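The Fourteenth Tube

My aunt believed in Olo. She believed in it the way other people believe in a dentist, and when she died she left me the apartment in Drirstead, 284 dollars in a coffee can, and whatever it was she had been spending the rest on.

It was mostly tubes. Squeeze tubes, the silver-gray kind, with Drondura in them. Drondura was a cream. According to the leaflet you could put it on knees, hinges, burns, the backs of books and a dog's paws, and I would like to meet the chemist who signed off on that. Each one had cost her more than my shoes.

"She swore by it," said the woman across the hall, who had come over to see what I was throwing out.

"Did it work?"

"She swore by it," she said again, and looked at the rug.

I had turned the back room into a sorting room, by which I mean I put things on the floor and walked around them. The plan was to keep, sell, or dump. By four in the afternoon I had kept everything, because I couldn't tell what anything was. 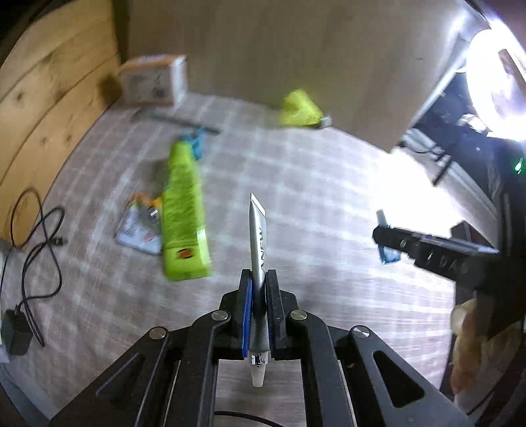

The company was in Cuevas. I called the number on the leaflet and got a man with a pleasant voice who wanted to know my aunt's level. I said I didn't know she had one. He said she had been a Friend of Olo, 300 points, and that with 400 she would have become a Companion. He sounded truly sorry for her.

"What does a Companion get?" I asked.

"A discount on the larger tube."

I asked what was in it. He said the formula was the result of 2,000 trials. I asked trials of what, and he said he could send me another leaflet.

Now, I don't believe in creams. I don't believe in points, either, or in pleasant voices, and I had a trash bag open in my other hand the whole time we talked. But my aunt's kitchen door had squeaked every day of my childhood. You could hear it from the street. I had been in and out of that kitchen since morning, making coffee I didn't drink, and I stood there with the phone and tried to remember if I had heard it once.

I put down the bag and went to check. The door swung open without a sound. It could have been oil. Anybody can buy oil. I looked under the sink for some and found a sponge and a mousetrap.

"Sir?" said the phone. "Would you like to keep her points?"

I told him I would think about it – and then I gave him my address, so he could send the leaflet.

Comments

marrowfat: Liked the neighbor. I had an uncle with a garage full of car wax, same deal, he never even had a nice car.

tidewrack_9: The door thing didn't convince me. Hinges stop squeaking on their own in dry weather. Good phone call though.

pell: Why "The Fourteenth Tube"? I kept waiting for the other thirteen.

Stories may not be reprinted without permission | Contact | Back to top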